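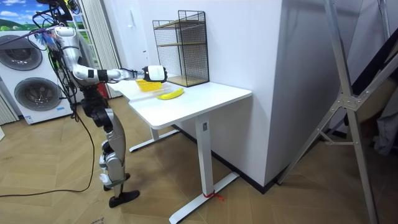

Yellow basket at the desk

Resale of a season ticket seat for one match?

skerkness_exile
I've got a season ticket for the basketball at Kelbridge and can't make the home game against Skerkness. The club site says I can put my seat up for resale, but the button is greyed out on my account. Do they only open it once the game has sold out? I paid 277 for the season and I'd like a bit of it back – or at least for someone to sit there! Posted March 21, 2023

MunineHoops
Yes, it's tied to sales. The hall holds 2,000 and they don't switch resale on until the ordinary seats are nearly gone. I had the same thing in January and the button came alive two days before tip-off. You get credit towards next season, by the way, and no cash. Check that your seat is on your own login too, as mine was under my brother's and I spent an evening swearing at it.

wu_block_c
just give it to a mate, thats what i do

late_tipoff
You can forward it for free whatever the sales are like. Go to My Tickets, pick the game, then Send, and put in their email address. They need an account to open it, so get them to sign up first. Junior and student seats are different – you have to ring the box office and pay the top-up to full price before an adult can use one. I did mine over the phone and it took five minutes.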